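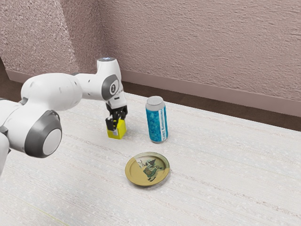 Naritport assembly passes stopgap budget, winter fuel grants safe until spring

Print this page | E-mail this page
December - Naritport Assembly press office, by Padmavathi Warrier

The Naritport Assembly last night passed a stopgap budget to keep local services running through the winter. Vote came shortly before 11pm, after a long sitting and two adjournments. Without it, departments would have lost their power to spend at midnight.

The measure carries current spending forward at this year's levels. No new projects. No new posts, except in social care, where vacancies can be filled as they come up. Bus subsidies, school meals and road gritting all continue as now.

Also in the package - winter fuel grants. 1031 households were paid under the scheme last year and the Assembly has set aside enough for 2000 this time. Applications already sent in do not need to be made again. Payments go out in the order recieved.

Finance member Grímsdóttir, who brought the measure forward, said the sitting had gone on longer than anyone wanted.

"People were ringing my office asking if the buses would run in the morning. They will. The full budget is still to be argued over and I expect a proper argument, but it can be had with the lights on." 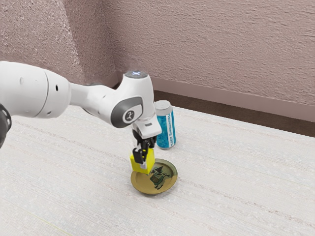

The opposition group voted against the first draft, mainly over the harbour levy, then let the second through after the levy rise was taken out. It goes back to the revenue panel, which has 9 weeks to report. The levy stays at the present rate until then. Boat owners who have already had a letter quoting the new rate should ignore it - corrected letters are on the way.

Ostevent district asked for its flood defence money to be treated separately. Agreed without a vote. The first stage of works on the east bank can go ahead under the existing contract, the second stage waits for the full budget.

Small grants to community groups, up to 1000 each, are paused for new applicants only. Groups part way through a grant will get there next instalment on the usual date.

The full text of the measure and the voting record are at the Assembly library, and at the Skunis branch office during opening hours. Large print copies on request, please allow a few days.

Debate on the full budget opens when members return after the recess. The public gallery will be open, seats can't be booked. Written comments from residents are welcome before then and will be passed to all members, please put your district at the top.

Contact: Padmavathi Warrier, press office, Naritport Assembly | © Naritport Assembly | Back to top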